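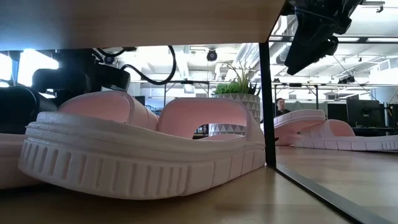 1/
Shoe shelf update, for the dozens of you who did not ask. The pink slides have made it onto the wood. Everything else in the front hall remains under negotiation.

2/
Background for new followers: we moved in last July and the footwear has lived in a heap by the door ever since. You don't walk into our house so much as ford it.

3/
So I bought a shelf. The Modden, from Brasirell. Light brown wood, black posts, a board overhead so you can put more things on top of the things. It came in 13 pieces, one of which I still have. It's in the drawer with the batteries. We're not discussing it.

4/
The instructions were a single sheet with a drawing of a smiling man holding a screwdriver. He had no visible children and a great deal of floor space. Good for him.

5/
Anyway. Pink slides. If you haven't met this style of sandal, imagine a loaf of bread that has been told it's a shoe. The soles are so thick I've gone up a height bracket. I can see the top of the fridge now and I'd like to go back.

6/
They've got these little grooves moulded into part of the side of the sole. Very handsome. Also a purpose-built storage system for beach sand, dog hair and whatever that was outside the fish and chip shop.

7/
Cleaning method, perfected over one long weekend: old toothbrush, dish soap, warm water, swearing. Do the grooves first, then the strap, then the grooves again when you see them in daylight. Dry them in the shade. I left a pair on the back step in full sun once and they came in a different size.

8/
Please label the toothbrush. I'm not going to elaborate.

9/
Someone's asked why there is more than one pair in pink. Because there was a sale at Prasov. It was the second pair at 80 per cent off, and I'm only flesh and blood. They had them in grey too. I have enough grey in my life, I live near a ring road.

10/
The trouble with chunky slides is you can't stack them. Sneakers will sit politely side by side. Thongs you can file like paperwork. Slides want a bay each, like caravans, and if you try to nest one on top of another it slowly tips over and looks at you.

11/
Things I have tried:
Heel out. Looks neat, somebody always kicks one off the edge.
Toe out. Same, but faster.
One up on its side leaning on its mate. Saves a bit of width, looks like they've had a big night.
On an angle. This is where I've landed. It's got a shop window feel, if the shop had given up.

12/
A reply to several of you at once: no, I won't be getting the Pakzad cabinet with the tilting doors. I've seen it. It's $238 and a slide that thick would go in exactly once. You'd have to sell the house with it still inside.

13/
Also no to the over-the-door pockets. We had those at the old place. Every time you shut the door it sounded like a horse leaving.

14/
House rules as of this morning, stuck on the wall at child height:
Slides on the left and right of the post, not in front of it.
Wet shoes on the mat.
Gumboots outside, I don't care what the weather's doing.
Single shoes go in the bucket and have until Sunday to be claimed.

15/
The bucket is already half full. I recognise two of them. The football boot belongs to no foot in this family.

16/
I'd also like it noted that I wiped the shelf down before loading it. Damp cloth, then a dry one. Two minutes' work, and I've been bringing it up for most of the day.

17/
My other half came home, admired the new arrangement, said "oh, that's good", and took off a pair of work boots in the middle of the hallway. Directly in front of it. You could have drawn a chalk line between the boots and the shelf and it would have been shorter than the chalk.

18/
The last thread I did on the linen cupboard has had 1,551 likes, more than my wedding. I don't expect the same from sandals. They haven't got the range of a fitted sheet.

19/
Next job is the school bags. They want hooks. I have hooks. I don't have a stud finder, I have a man who knocks on the plaster and says "yep".

20/
Okay, I've had another look at the leftover piece from the drawer and I think it's a foot. The shelf does rock a bit if you lean on it. I'll fold up some cardboard tonight and we'll see how the week goes.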